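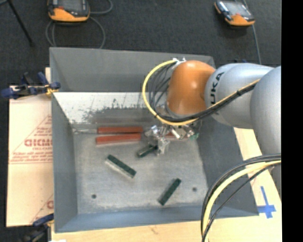
Grey metal bin, with the orange-jointed arm reaching in.

Kesska - parts and spares word list
README, March 2023

What it is
A list of 794 everyday names for small hardware, collected from stock sheets and counter notes at Barrientos. Plain text, one entry per line. Made for people who search old stock lists and can't find the thing becuase someone called it something else.

Files
words.txt - the lot
pairs.txt - 200 pairs that mean the same thing (spanner / wrench, jubilee clip / hose clip)
odd.txt - 90 we couldn't place. Guesses welcome

Format
Four columns, tab between them. Name, other name, where found, initials of whoever typed it in. Empty column = not known. Lower case all through except for makers' names.

Where it came from
Ilir Zupan typed up the Barrientos sheets in February. Dušan Papadopoulos checked spellings and merged in the older Rullis list. Rullis used its own short forms (skt, wshr, brkt) - kept as they were, full word goes in column two.

Known problems
- bolt and screw mixed up in the Rullis part, not fixed
- "washer" sometimes means tap washer, sometimes flat. Check column three
- 10 lines have a stray space at the end
- sizes left out completley, imperial and metric were in a muddle
- no plurals

Use
Copy it, change it, sell it, whatever. Say where you got it. The counter notes had customers' names in, those were taken out before typing.

Changes
Ukimeo import script dropped, it broke on accents. Open words.txt in any spreadsheet and pick tab.
Corrections to Dušan, new words to Ilir.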